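Cleaning and Looking After Metal Patio Furniture
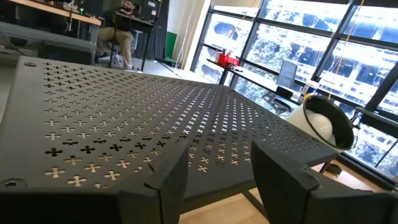

Powder-coated furniture will last for years outdoors if the coating stays whole. Most of the damage I see starts at a chip or a screw hole, where water sits and gets under the finish. Look at those spots first. On a perforated top like the dark gray one here, that means the recessed screws in the plain border, and then the edges of the cutouts. Small clover-shaped holes let rain through, but they also give pollen and grease a lot of edges to hang on to.

Washing

Use warm water with a squirt of dish soap. Brush the top with a soft nylon brush, working in small circles, and then do the same from underneath. A sponge skips over the holes and leaves the dirt inside them. Rinse with a garden hose on a gentle setting. Keep pressure washers away from any coating that already has chips in it.

For bird droppings, lay a wet rag over the spot for 6 minutes and wipe. Don't scrape with a putty knife. Bernadette Kapoor wrote in to say an old toothbrush works well for single holes, and I agree, though it's slow going on a full-size table.

Drying

Tip the table on its side for an hour in the sun. Water collects in the screw recesses and inside hollow legs. If the legs have plastic feet, pull them off once a year and let the tubes drain.

Touching up chips

1. Sand the chip lightly with 600 grit paper, just enough to feather the edge.
2. If there is rust, get back to bare metal before you go on.
3. Wipe with rubbing alcohol and let it dry.
4. Dab on metal primer with a small artist's brush.
5. Put on 2 thin coats of matching enamel, letting the first dry fully.

Spray paint is faster but tends to clog small holes. If you do spray, hold the can well back and keep it moving.

Screws

Snug them up by hand in spring. Many patio tables use hex sockets, so find the right key before you start, and clean the grit out of the socket with a toothpick. A rounded-out socket is a nuisance to fix. A smear of grease on the threads helps next time.

Winter

Indoors is best. If the table has to stay out, use a cover that breathes and lift it off on a dry day in February to check for trapped water. Car wax on the top in the fall helps too, but go thin, as it dries white in the holes and has to be brushed out.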